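Packing a kid's sports bag, small stuff always ends up at the bottom

Community Help > Home & Family > Organising and storage
231 views

Emese Orbán
asked 25/04/2018

Hi all, quick one, typing this on my lunch so sorry for the mess.

Daughter does boxing fitness after school and then we go straight to my mum's for the night. One backpack for the lot. Gloves, canvas shoes, a pouch with bits in it, pyjamas if I remember. Plus a flat white plastic case with a lid that has to stay the right way up and not get squashed. Every single time it's at the bottom under the gloves.

I've started laying it all out on the two white tables in the spare room before anything goes in. Helps a bit. But then I just shove it in whatever order I grab it.
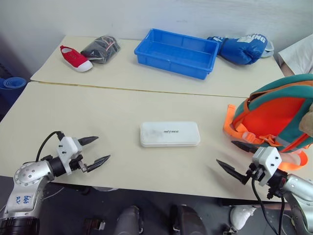
What I've tried so far

- Packing cubes. Too many zips, she won't use them, they live under the bed now.
- Case in the front pocket. Doesn't fit, pocket's too shallow.
- Case in last, on top. Fine until she pulls out one shoe and the whole lot tips over.
- Taking the blue tray along as a sort of base. Takes up heaps of room and the gloves sit on it funny.

So what order do you lot pack in? And does the tray go or stay? Don't want to buy another bag, this one's fine and she picked the colour herself (teal and orange, can't miss it at pickup).

Edit: someone asked, no, the foam mat doesn't come with us. Lives in the corner. And the bag's a Stedham, bought second hand, no idea which model sorry.

Josefien Van Acker
replied, marked as helpful by 72 people

Three kids, two in sport, I do this most nights. Leave the tray at home. It's a good tray for the laying out part and that's all I'd use it for.

Order I'd go:

1. Clothes first, rolled, bottom of the bag. Makes a flat-ish floor.
2. Case next, but standing up against the back panel, the bit that sits on her back. If it truly has to stay flat then lay it on the clothes and skip to the note further down.
3. Shoes heel to toe in a bag of thier own, down one side.
4. Gloves last, up top. They're bulky but light and they come out first at training anyway.
5. Pouch in whatever gap is left. If it's in a plastic bag take it out of the plastic, those crinkly ones slide around and you can't find the opening.

Note for the flat case. Get a bit of stiff cardboard, cut it a touch bigger than the lid, lay it over the top. Gloves can sit on that all day. I used the back off an old calendar, it's lasted ages.

The other thing. Put the case flat on the table, with a bit of clear space next to it, before anything goes in the bag. Give it a wipe if the lid's got fingermarks on it, check the lid's pressed down all the way round, then leave it there until the clothes are in. 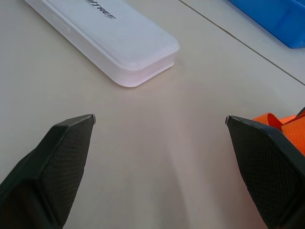 Once the clothes are in you go case, cardboard, done, and the rest can be as messy as you like. Takes me less time than finding the car keys. My youngest does her own now, she's slower but she gets there. I stuck the order on a bit of paper inside the wardrobe door and stopped reminding her. First week was chaos, missing shoe, no pyjamas. Second week fine.

Also loosen the side straps before you start packing and do them up at the end. Made more difference than the packing order for us, things stop shifting when she swings it round.

Barry Bickerstaff
replied

Just get a second bag. Shoes and gloves in one, everything else in the other. Bakker used to do a mesh one that clips on the outside, I payed next to nothing for mine. Gloves need to air out anyway, you don't want them shut in with pyjamas overnight.

Emese Orbán
commented

Barry I did say no more bags lol. Fair point on the airing out though, might clip the gloves to the outside strap and see how that goes.

Josefien thank you!! Cardboard is genius, doing it tonight. Case does have to be flat so will go with your note. Wardrobe door list as well, she loves a list.

Souad Berrada
replied

Agree with the cardboard. I'd put the pouch in the top of a shoe personally, if it's a small one. Saves hunting. And stuff a pair of socks in the other shoe so it keeps its shape, canvas ones go all flat otherwise.

Does anyone know if you can wash canvas shoes with the rubber toe in the machine? Will start a new thread if not the place for it.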